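Chapter 6
Two Arms, One Table

What you'll need from earlier chapters: the power wiring from Chapter 3, and an arm that goes to its home position without hitting anything on the way. If yours still hits something, go back to Chapter 5 and come find me later. I'll wait.

I built my first single arm on a kitchen counter, and I really thought the second one would be the easy part. Same motors, same brackets, same code, just do it all again on the other side! I had the Flatard kit half bolted together by lunchtime and was feeling pretty pleased with myself. Then I switched both arms on at the same time, told them both to go to the middle of the table, and learned that "the middle of the table" is a place where only one arm can be.

So this chapter is about sharing. Sharing space, sharing power, sharing a set of ordinary objects that one arm can see and the other can't. Most of what follows happened in our shared workshop at Wakley, which has decent benches and terrible heating, and I've left in the parts where I did it wrong (there's a whole section on cable routing that is basically a confession).

6.1 Start with what the gripper sees

If you followed the optional part of Chapter 5, you already have a small camera mounted at the wrist. If you skipped it, now's the time to go back, and I promise it's only a bracket and a long cable.

A wrist camera gives you a very odd view of the world. Your own gripper is always in the way. The thing you want to pick up gets bigger as you get closer, and then at the last moment it slides behind a finger and you lose it. Flat tops look huge and anything a little way back drops into the dark. Spend some time just looking at it before you write any code. Move the arm by hand with the motors off, put down a box, a cup, a block of something, and watch where each of them goes on the screen. 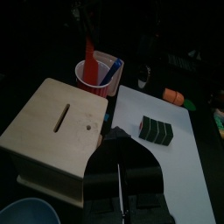 I'd do this with the room lights the way you plan to leave them. My first set of color settings was worked out at noon with the big door open, and by 5 p.m. they were useless. You can save yourself that afternoon by picking one lamp, fixing it in place and leaving it alone. Put a bit of tape on the switch if you share the space with other people.

Write down three things for your own camera: how close you can get before an object goes out of focus, which edge of the view your gripper covers, and how dark the back of the table gets. You'll use all of them in 6.4.

6.2 The view from outside

One camera at each wrist still doesn't tell you where the arms are compared with each other. For that you want a camera that stays put, somewhere beside or above the table, with both grippers in view. I use a plain black cloth behind mine. It's cheap, it hides the shelves, and it means the software has less junk to get confused by – though do remember that a dark arm in front of a dark cloth is hard to see too, and bright tape on the joints helps a lot.

Choose your objects with some care. You want things with different shapes and different ways to be held: a cup with handles sticking out of it is a great test, much harder than a box, and it will show you very quickly whether your arms are coming in at a sensible angle. Lift, don't drag. Come in from above if you can, and keep the other arm parked until the first one is clear.
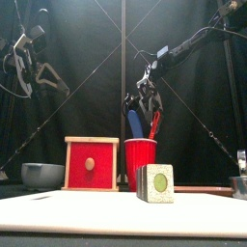
Isn't all this far too much camera for a hobby build, one reader of the first edition wrote to me, and couldn't you just measure the table carefully once and be done with it? The reader had a pair of Swai arms on a steel bench and had got them handing blocks to each other with no camera at all, going only by joint angles.

Well, yes, you can. On a steel bench with everything bolted down, it's a perfectly good plan, and if your blocks always start in the same spot I'd even recommend it. My bench is wood and people lean on it. I ran the same pickup 100 times with no camera, bumping nothing on purpose, and by the end the arm was closing its fingers noticeably to one side of where it began. So I use the cameras. Try both and keep notes.

6.3 Thin, floppy and slippery things

Blocks are polite. They sit still and they have flat sides. As soon as you move on to handles, strips, cloth or anything with a curve, you'll find that closing the fingers is only part of the job, and that the object may turn in your grip as soon as it leaves whatever it was resting in.

Two changes made the biggest difference for me. One was slowing the last part of the close right down, so the fingers meet the object gently and it has a chance to settle. The other was thin rubber on the inside of the fingers. I tried a pack from Drelov, and then I tried a cut-up bicycle tube, and the tube has stayed on ever since.

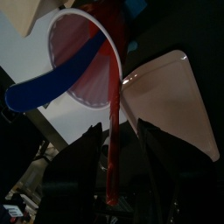

Current limits come next. Your finger motor will happily keep squeezing until it gets hot, and a hot motor in a small housing smells exactly as bad as you'd imagine! Set the limit low, try a pickup, raise it a little, try again. Stop as soon as the object stays put during a slow lift. If you find yourself near the top of the range, the trouble is probably the rubber or the angle, and more force will only bend something.

Keep a log for this. Mine is a plain text file with the object, the limit, the angle and a yes or no, and it has 444 lines in it. Please don't feel you need that many.

Before you wire the second arm, read the next page

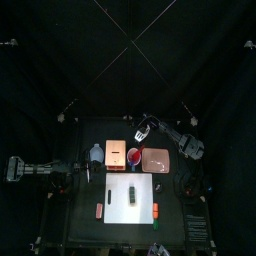

Corinne Haddleby

I want to say a word about money and about stopping. The full two-arm build in this book cost me $2,000, with used motors and a frame made from leftovers, and I could have spent less if I'd bought the power supply once instead of twice. Read 6.5 before ordering anything, especially the part about how much current two arms draw when they both start moving together.

As for stopping: each arm needs its own cutoff, and you also need one big switch that kills both. Put it where your hand goes when you're startled. I sat at the bench for 10 minutes and had a friend clap behind me at random to find out where that was, and it was nowhere near where I'd drawn it on the plan. Mount yours now, before the second arm goes on, and test it with the first arm moving.

Got it mounted? Good. Unplug everything, get out the longer set of bolts, and turn to 6.4, where we'll work out how far apart the two bases should be.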